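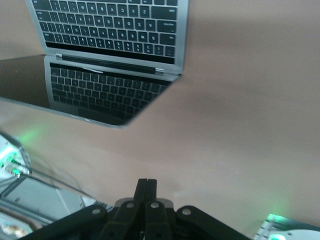
Alfredo Calimlim
Furniture and Equipment Technician, Priltthorpe Study Rooms

Gallery: Tables and Laptops
Page updated 29/05/2022

Introduction

The Priltthorpe study rooms were refitted in April. The order covered 11 tables from Goltard, 12 chairs from Marquez, and a new cable run along the window wall. The laptops were kept from the old rooms and cleaned. This page goes with the furniture list and records how the tables are set up for daily use, with notes on the finish, the lighting and the care of both the tabletops and the machines that sit on them.

Silver laptop, open, display off, on a beige tabletop. The black keys show a second time in the screen glass, darker and softer than the keys themselves.

Notes on the tabletop

The finish is listed by Goltard as Sand. It is smooth and has no pattern. In a warm light it moves toward pink, and on a gray day it looks closer to plain beige. Anyone matching paint or shelving to it should take a sample into the room and check it there, once in the morning and again with the lamps on. The printed color card is a poor guide. We ordered two shelf boards from the card and sent both back.

The old tables were dark brown with a high gloss. They showed every fingerprint and threw the ceiling lamps straight back at the reader. A pale top gives less contrast with paper, and a dropped screw or a black pen cap is easy to find on it. Ink is the weak point. Ballpoint comes off with a damp cloth if it is caught the same day. Marker leaves a faint shadow that takes several cleanings to go.

Edges are rounded on the long sides only. The short sides are square so that two tables can be pushed together without a gap. The feet adjust by hand, and the floor in the far corner is uneven enough that table 11 has one foot wound most of the way out. Do not move that table without setting the feet again.

Notes on the laptop

The keyboard deck is silver aluminum with black keys and white legends. The hinge is a dark band with silver end caps. The display has a thin silver bezel and a glossy black surface when it is off.

Gloss is the main practical matter with these screens. With the display off, the glass works as a mirror at low angles and picks up the keyboard, the lamps and whatever is behind the reader. With the display on, most of this drops out, but a lamp directly overhead will still leave a streak on the glass. A light streak near the hinge can usually be moved or removed by tilting the lid a little. If it stays, turn the laptop on the table before touching the lamp. The lamps are set for the whole row.

We looked at matte screen film from Zesar and tried it on one machine. It cut the reflections and also made small text look grainy. Readers who used that machine asked for the film to be taken off, and it was. The rest of the pack is in the drawer under the printer.

Placement

Laptops go toward the middle of the table, with the whole base on the surface. A machine with one corner over the edge gets knocked by passing bags. The lid should open freely without touching a wall, a lamp stem or the next machine.

The power lead runs to the back edge and down through the grommet. Leads across the front of the table are not allowed – two were pulled out that way in the first week. Spare leads are labeled and hang on the hook beside the door. They are all the same length, so there is no need to sort through them.

No pads or stands are issued. Readers may bring their own if the underside is soft. Bare metal stands have already left scratches on table 2, near the left corner. The scratches are shallow and can be felt more easily than seen.

Cleaning

Tabletops: damp cloth, plain water, then a dry cloth. Mild dish soap for grease. No scouring pads, no glass cleaner and no alcohol on the Sand finish. The Goltard sheet allows alcohol in small amounts, but in our test it left a dull patch the size of a coin.

Keyboards: shut the machine down first. Loose crumbs come out with a soft brush worked along the rows from one side to the other. Wipe the keys with a cloth that has been wrung out well. The silver area around the keys picks up hand marks at the front edge and needs more attention than the rest of the deck.

Screens: shut down, dry microfiber cloth, light pressure, side to side. Dust is much easier to see with the display off, and smears are easier to see from an angle than from straight ahead. Work from the top of the glass down to the hinge, then run a fold of the cloth along the bezel. Dust collects in the hinge and should be brushed out, not pushed further in. Leave the lid open until the glass is clear and dry.

Cloths for tables and cloths for screens are kept in separate boxes. The boxes look alike, so read the label.

Open items

The grommet on table 2 is loose and will be replaced when Goltard sends the part. Marquez still owes us felt pads for the chairs. The second row of lamps has a dimmer that does not hold its lowest setting, and for now it is left at the middle mark.

Requests for the finish sample or the lamp layout can be left in the equipment tray at the front desk, marked with my name.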